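Come pack snack boxes with us at Trollcombe (seasonal, starts in September)

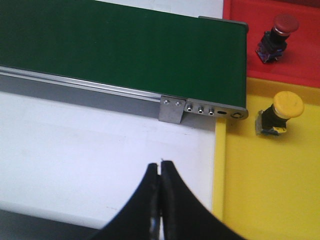
The end of a green conveyor belt, with its silver side rail.

Hi! I'm Shahnaz Gamage, and I run the packing side of Trollcombe, a small company that mails out snack boxes. I'm looking for a few people to join us for the fall rush, and I'd like to tell you what the job is like before you spend an evening filling out a form.

First, what we do. People sign up, tell us what they can't stand (coconut, mostly) and once a month we send them a box of things to eat. Dried mango, spiced peanuts, rice crackers, little ginger cookies from a bakery called Agbayani that I would happily live on. In a quiet month we ship 600 boxes. In the holiday season it goes up to around 4,000, and that's where you come in.

The job is packing. You stand at a station with a list, you fill the box, you check it against the list, you tuck in the card and close it up. Then you do it again. If you like getting into a rhythm and letting your mind wander a little, you'll be happy. If repetition makes you want to climb the walls, please believe me when I say this will too!

The one part that really needs your attention is allergies. Some of our customers can't have nuts, sesame or dairy, and those orders get packed at a separate time with clean gloves and a second person checking. I'm friendly about nearly everything, but I'm strict about that. You'll get proper training on it during your first shift and you won't pack an allergy order alone until you've told me you're comfortable.

Shifts start at 8 in the morning and run 6 hours, with a paid break in the middle. There's also a late shift that starts at 3 in the afternoon, which tends to suit students and people with kids whose other parent gets home by then. You can pick one or do a mix. I put the schedule up two weeks ahead and I try very hard not to change it after that. Four shifts a week is what I'd like from most people, but three is fine too, so ask.

You'll be on your feet for most of it, so wear shoes you trust. Lifting is part of the day - full cartons can be heavy, and we team up on the big ones. If standing is a problem for you, there's a smaller number of seated jobs (folding cards, printing labels, answering the "where's my box" emails) and I'd be glad to hear from you about those. Just say so when you write.

You don't need experience. Two of the best packers I've ever had came from a hair salon and a school bus route. What I do need is somebody who shows up on time, reads the list instead of guessing, and tells me when something's gone wrong. Boxes get messed up. I sent a whole stack of birthday cards out in October one year when they should have been the fall ones, and we all survived.

You should be 18 or older and able to read order lists in English. Spanish or Tagalog would be handy because you'd be able to chat with more of the crew, but it's not something I'll be grading you on.

The pay rate is on the form and it's the same for everyone who's new, with a bit extra for the late shift. You're paid every two weeks. The season runs from September until the last boxes go out before the holidays, and anybody who stays to the end gets a bonus, plus a snack box every month they're with us. We usually keep one or two people on in the new year. I can't promise that to anyone up front, so please don't quit something steady on the strength of it.

Getting to us is easy enough by car, and parking is free. The bus stop is a ten-minute walk and there isn't much shade along the way, so bring a hat in September. We've got a fridge, a microwave and a decent coffee maker (ask Wilfredo Pangilinan before you touch the settings, he's our shift lead and he cares a lot about coffee).

To apply, fill out the short form at the front desk or on our website. Skip the cover letter. A few lines about yourself, which shifts you'd like and when you could start will do it. If forms aren't your thing, call the office and ask for me or for Wilfredo, any time between 9 and 4. We'll have you in for a 90-minute paid tryout, where you'll pack some real orders next to one of us and get to see if you like it.

I read everything that comes in and I write back to everyone, even if it takes me a few days. Oh, and put down your shirt size on the form, the aprons come in small and enormous and I need to order more of both.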